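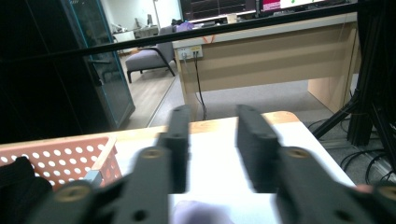 5 min read

The Edia finger fault: your questions, and the answers we have

Last updated 5 August 2018 by Arwel Gough, Testent workshop

Which grippers are affected?

Every Edia 2 hand-held gripper with the dark plastic fingers and brass threaded inserts. If yours has the old pale fingers, you have an Edia 1, and its faults are on a separate and much longer page.

What went wrong?

An insert worked loose in the lower link of one finger on the unit at our Wynne site. The screw stayed tight in the insert the whole time, so anybody checking it with a driver got a reassuring amount of resistance and moved on. The insert, meanwhile, was turning in the plastic. The finger began to lean by a degree or so, the two pads stopped meeting square, and during a tidying task the finger folded sideways under load and trapped the operator's thumb against the link.

Is the thumb all right?

It is. It belongs to Kieran Mac Giolla, who lost a bit of skin and the use of a space bar for a few days. He has asked us to record that he was holding the gripper correctly. He was, by the instructions as they then stood, and that's a criticism of the instructions. I wrote them.

How did a loose finger get past the daily check?

The daily check was "close the jaws and see that they close". They closed. A leaning finger will close on its partner quite happily if you look at it from above, and from above is how you look at it when you're the one holding it. From the side you'd have seen a gap between the pads you could post a letter through. The check sheet has a tick in that box every morning up to and including the morning of the thumb.

So what is the new check?

Do it at the start of each session and again after a drop, including the sort of drop you weren't going to mention.

1. Switch off and hold the gripper out over the table with the jaws open.
2. Take each finger by its pad and push it gently left, right, forwards and back. Movement along the normal travel is fine. Any rocking is a fail.
3. Look straight at each brass insert. The face should sit level with the plastic around it. Proud, sunk or tilted is a fail.
4. Put a dot of paint pen across the insert and the plastic beside it. If the two halves of the dot have parted company next time you look, that's a fail too.
5. Close the jaws and look at them from the side.

Please don't put the paint mark on the screw head. We've had two units back marked that way and it tells us only that the screw is faithful to the insert.

My gripper fails. Can I just tighten it?

No. Tightening is how it got worse. Each extra turn on the screw pulls at the insert, and a loose one will climb out of its hole a little further to oblige you. Label the unit, take it off the bench and send it to the workshop.

What about glue?

Several people have asked about glue and one of them had clearly already used it. We can't get a glued finger off without breaking the link, so a repair that takes an afternoon becomes a new assembly. If you've glued yours, say so on the label. There will be sighing but no consequences.

Why did the insert come loose in the first place?

We know part of this. The inserts are pressed in with heat, and on the batch in question they went in too cool, so the plastic never flowed properly into the grooves. Our supplier, Atex, found the iron's temperature setting had been changed in February and not changed back. Why the right-hand finger tends to go before the left, we can't say yet. I have a theory about which way people twist the thing when lifting from a basket. Kieran has a different theory. His is ruder about the drawings.

Does it matter what we're picking up?

It seems to. The finger on the Wynne unit gave way on a basket rim. Soft items don't load the fingers sideways much, but rims do, especially if you hook one pad over the edge and drag the basket towards you instead of gripping it and lifting. Dragging is now off the task list for all Edia 2 units. Yes, it was quicker.

Where should my fingers be?

Behind the links, on the handle, all of them. It's very easy to let a fingertip creep forward to steady the body, and most of us have done it without noticing. The new guard covers the gap where Kieran's thumb went. It doesn't cover every gap, and a guard that did would make the gripper too fat to reach into anything.

Have we lost any recordings?

Some. Out of 3126 sessions made with the Wynne unit, we've withdrawn 300 where the pads can be seen meeting out of line. The rest are staying in. If you've already trained on the withdrawn ones, your robot may have learned to approach objects at a slight lean, like a man listening at a door. Retrain from the current list before you go hunting for a calibration error. We spent a week hunting for a calibration error.

How long will a repaired finger last?

The test rig has put the new fingers through 2000 open-and-close cycles with a sideways load and the inserts haven't moved. The rig, I should admit, has never dropped anything on the floor or been late for lunch, so keep doing the checks.

Can I carry on using mine while I wait for parts?

If it passes all five steps, yes, with the check repeated halfway through the session. If it fails any of them, no, including for "just the last few".

Do I need to report a near miss?

Yes please. We went back through the notes after Kieran's thumb and found "finger feels a bit floppy today" written in a margin, dated nine days earlier, with a smiley face next to it. Use the fault form. A margin will do if the form can't be found, but then tell somebody you've written in the margin.

Who do I send it to?

Arwel Gough, workshop, Testent. Put the gripper in a box with the jaws open and something soft between the pads, and leave the battery out.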